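The Good Bowls, the Bad Bowls and the Tablecloth

A gallery from the Batutia kitchen

Every shared kitchen has a shelf nobody wants to be responsible for, and at Batutia it is the one with the bowls. It runs the length of the back wall above the sink, it was put up by someone who has since moved to another city, and it holds everything that was ever brought to a potluck and left behind. In June we took it all down, put it on the table and tried to decide what stays.

The table wears its striped cloth for this kind of work, the yellowish one that has been washed 400 times and has never once been ironed. It hides turmeric better than anything else we own.

Two pictures, one of the pale dish with the leafy vine and one of the steel bowl.
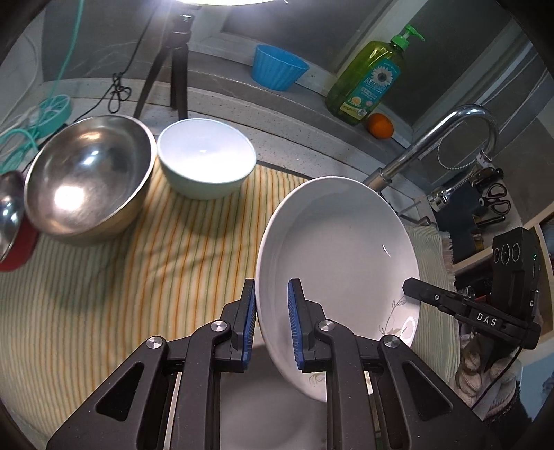
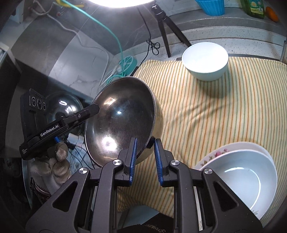 Boonsong Somboon
Kitchen steward and keeper of the bowl list, Batutia

The pale dish is the one people ask to borrow. It has a thin raised rim and a bit of gray vine near the edge, modest enough that you can serve noodles on it or a birthday cake and nobody feels the dish is showing off. I voted to keep it. So did everyone else, and then we spent half an hour on where it should live, with one party in favor of the top shelf (safe, unreachable) and the other in favor of next to the stove (reachable, doomed). It lives on the top shelf. There is now a stool.

The steel bowl got no such debate. It is scuffed, it has a darker band around the rim, and it will outlast the building. Steel bowls in this kitchen have been used for bread dough, salad for 32, bean sprouts, and on one occasion the raffle. Nobody has ever asked to borrow one. They just go, and come back a month later with a different lid.

Lids are their own subject. We own more than we have pots for, and I have stopped looking for an explanation. My proposal to store them upright in the old Nakonwood plate rack was accepted with no enthusiasm at all, then quietly adopted by the people who had argued against it.

What we gave away: the Gallagher casserole with the glued handle, a set of dessert cups suited to very small desserts, and the Jovance salad spinner, which had been missing its spinner for as long as I have been here. All of it went in a box by the front door before dinner. By the next morning the box was empty, and somebody had taken the box too. The casserole has already been sighted on the second floor, full of keys.

What we kept is on the new list taped inside the cupboard door. If you take something off the shelf, write your name next to it. If you bring something back, cross your name out – your own name, please, and in a pen that works. Chipped things go in the crate under the sink and are dealt with at the end of the month by me, in a bad mood.

A few people wanted to know about the cloth, mostly whether it can finally be retired. The frayed pink fringe has been held against it. I would only say that a new one of that size costs 700 and would be turmeric-colored inside a week, so for now it stays, and gets folded over the back of the chair when the table is needed for something respectable.

Next up is the spice drawer. I have opened it once, to see how bad things were, and found 2 jars of the same cumin, both labeled "paprika." Bring your own labels. Tea will be made, in whatever has a matching lid.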